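3.2 Household paper use and storage at the counter

The second part of the study looked at how paper towels are kept and used in home kitchens. Earlier work on household paper has mostly relied on sales records, which show how many rolls are bought but say little about what happens to them once they are unpacked. We wanted to know where the roll stands, how far it is from the sink, and whether its position has any bearing on how many sheets are torn off in a day.

Households in the towns of Medberg and Lalturano were asked to keep a paper diary through the month of June. The diary had one line per use. For each use, the person wrote down the number of sheets taken, what they were for, and whether a cloth was within reach at the time. A total of 300 diaries were returned in a usable state. Diaries with gaps of more than 2 days in a row were left out of the analysis, as were those in which every entry for a week was in the same ink and plainly written at one sitting.

Holders were sorted by type: wall-mounted, under-cabinet, upright, and none. The last group covers rolls left lying on the counter or kept in a drawer. An upright holder has a base and a center rod, and the roll is lowered over the rod from above (Figure 4).

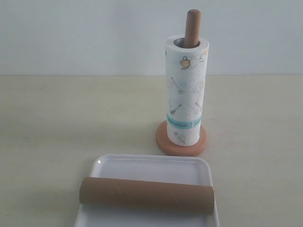

Does an upright holder lead people to use more paper?
The diaries point to slightly higher use per visit, but the number of visits per day was the same as for wall-mounted holders. The difference comes from tearing. With a free-standing roll, people working with one hand often pulled off two sheets where one was wanted, and the extra sheet was seldom put aside for later.

Figure 4. Upright holder with center rod and round base. Rolls with printed patterns were counted together with plain ones.

Distance from the sink mattered more than the type of holder. Where the roll was within arm's reach of the faucet, it was used for drying hands, a task that most of the same households said they did with a cloth. When asked about this at the closing interview, many respondents were surprised by their own entries. Rolls kept on the far side of the stove were used mainly for grease and for spills on the floor. Rolls kept on the dining table formed a small group of their own, with most entries falling at meals, where the sheets took the place of napkins.

Diary entries were coded by purpose into 9 groups. The largest was wiping counters and tables, followed by drying hands and then draining or blotting food. Cleaning windows, which we had expected to rank high in June, hardly appeared. The group marked "other" held lining drawers, wrapping herbs, and packing dishes for a move.

Absorbency was tested apart from the diaries, using plain two-ply rolls bought under the Skutenex label and embossed rolls bought under the Rawat label. Single sheets were weighed, laid flat on a shallow tray of tap water, lifted by one corner, allowed to drip, and weighed again. The embossed sheets held more water for their weight. They also tore sooner when rubbed against a rough surface, so the gain was partly lost in scrubbing tasks. We did not test recycled paper, and the results should not be applied to it.

The surface being wiped was also recorded where the diary keeper chose to note it. Light-colored tabletops drew more frequent wiping than dark ones in households with young children. Elsewhere the color of the table made no clear difference. A few diary keepers wrote that crumbs and rings from cups bothered them more on a pale top, and that they wiped it before sitting down as well as after.
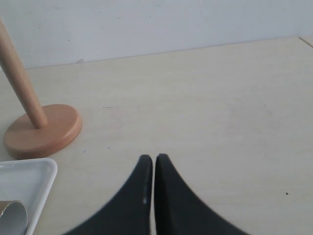

3.3 Limits of the diary method

Diaries ask people to write down small acts that they normally perform without thinking. Some uses were surely missed, most likely those in a hurry. Of the more than 3000 entries that we checked by hand, those made in the evening were shorter and more often lacked a purpose. We kept these entries for the sheet totals but left them out of the tables that break use down by task.

The act of keeping a diary may also have changed what people did. Daily totals fell over the first week in both towns and then held steady, which could mean that respondents grew more sparing or that they grew tired of writing. The two cannot be told apart from the diaries alone. A count of empty cores at the end of the month would have helped, and we would include one in any repeat of the study.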